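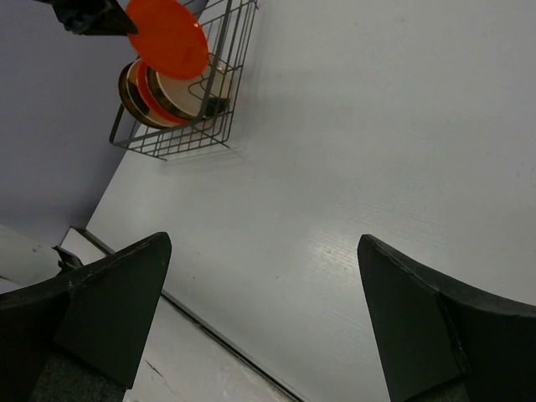
Darlene McIntyre told me on the train platform that I'd better not expect a party, because the last Nidis open day she went to was a guy reading release notes off a phone. So I went in with low hopes and a sandwich in my bag, just in case!

Some background if you're new to this blog. Nidis is the browser I've used since my old laptop, the one with the missing N key (yes, I typed "idis" a lot). It's a small browser from a small company, and every November they open up the office in Zolldale for a day and let users wander around and bother the developers. I'd always said I would go and this time I did.

The office is on the second floor over a shoe repair place. You sign in, you get a sticker with your user name on it, and then people start calling you by your user name, and it takes a while to get used to. Sakda Onsri gave the first talk, on tabs. I thought I knew all there was to know about tabs. He had a slide of one user's window with 250 of them open, and half the room laughed and the other half went kind of quiet (I was in the quiet half). The new build puts tabs to sleep when you haven't looked at them in a while, and you can pick sites that never sleep. I asked if my radio station would keep playing and he pulled it up right there on the big screen and it did. Yay!

Next came bookmarks and sync, and this is where it got a little heated.

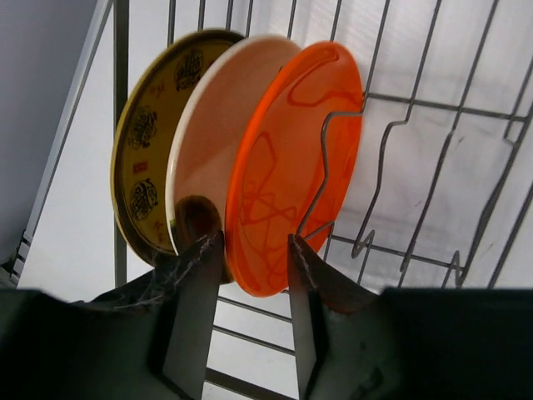 Sync has been flaky since the spring, at least for me, and plenty of hands went up. Folders come back doubled. Mine have a "Recipes" and a "Recipes (2)" and I'm scared to delete either one. Rocío Paredes runs the sync side and she took every question, even the grumpy ones, and wrote them up on a whiteboard until she ran out of board. She said the doubling comes from old folders with no ID on them, and a cleanup tool is in testing now. No date yet. I'd have liked a date, but fine.

Lunch was empanadas, so the sandwich stayed in the bag. I sat with Ulises Villalba, who I know from the forum and who I'd pictured as much older, and we spent the whole time comparing mouse gestures. He closes a tab with a little hook to the left. I'm a down-and-right person. We agreed to stay friends.

The afternoon had a demo of Cerkach, their new reader view. It strips a page down to the words and you can set the font and the background, and it finally remembers your choice for each site! It choked on one news page and showed only the cookie notice, so it needs work, but I've been using the test version since Monday and I like it a lot.

Last of all somebody asked how long they plan to support the old skins, and Sakda said 2039, and I still don't know if he was kidding. My skin is the green one with the leaves. I got home a little after nine, checked my bookmarks, and there's a "Recipes (3)" now.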